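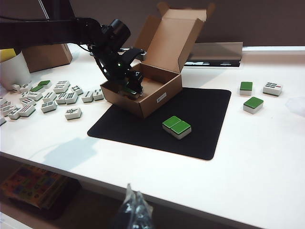
Planning for the Small-Parts Packing Stations: Equipment Budget Update

7/7/20

The Taston Fulfillment Office has completed the first stage of its equipment plan for the small-parts packing stations. Departments that ship boxed sets, including games, tile sets and replacement pieces, are asked to read this notice before sending in their requests for the coming budget year.

The plan covers the purchase of 3 robotic arms with grippers, to be placed at the Hoklow site. Each arm will be assigned to one packing table and will handle loose pieces and mailer-style cardboard boxes. Mahjong tiles have been adopted as the reference item for the purchase. They are small and smooth, they may lie face up or face down when they reach the table, and they must be placed in the box without marking the printed side. Any supplier wishing to be considered must be willing to quote against that item.

Two suppliers, Sepp and Tideo, have submitted written offers. The offers differ mainly in what is included with the arm. Sepp lists the gripper, the wrist camera and the first set of replacement fingers as separate lines. Tideo combines them in one price but charges separately for on-site setup. The Office has asked both firms to restate their offers in a common format so that the totals may be compared fairly. No order will be placed until both have replied.

For planning purposes, departments should use a figure of $2859 per station for accessories and table preparation. This amount does not include the arm. It covers the following:

Gripper fingers, one set in use and one set in reserve
Table mats, black, with rounded corners
Cable guides and mounting hardware
Task lighting where the existing light is not sufficient
Labels and sample boxes for setup and testing

Mats deserve particular attention. Several requests received last year left them out entirely, and the cost was later charged to general supplies. A mat gives the operator a fixed area in which to place the box and the next pieces to be packed, and it should be treated as part of the station. Requests that omit the mat will be returned.

Departments should also plan for table space. The area required is larger than the box itself. Space must be left for unsorted pieces, for boxes waiting to be filled, and for the full reach of the arm, with the lid of the box standing open. Tables that now hold computers, supply containers or other equipment may continue to do so, provided these items are outside the reach of the arm. Storage shelves under the tabletop may remain in use.

Service costs are to be entered on a separate line. Both suppliers offer a 12-month service agreement that begins on the date of installation. The Office recommends that departments budget for 2 such agreements in sequence, so that coverage does not lapse before the equipment is reviewed. Repairs outside an agreement will be charged to the department that operates the station.

Staff time should not be overlooked. Each station will require a trained operator during working hours, and training will be held at Hoklow before the equipment is put into regular use. Travel from other sites is to be paid from existing training funds and should not appear in the equipment request.

Completed requests are due in October. Late requests will be held for the following budget year unless they concern safety. Forms are available from the Fulfillment Office front desk and should be returned there with the signature of the department head. Requests for used or refurbished equipment require a second form, also available at the desk.

Questions about floor space and electrical supply should be sent to Building Services. All other questions about this plan may be directed to the Fulfillment Office.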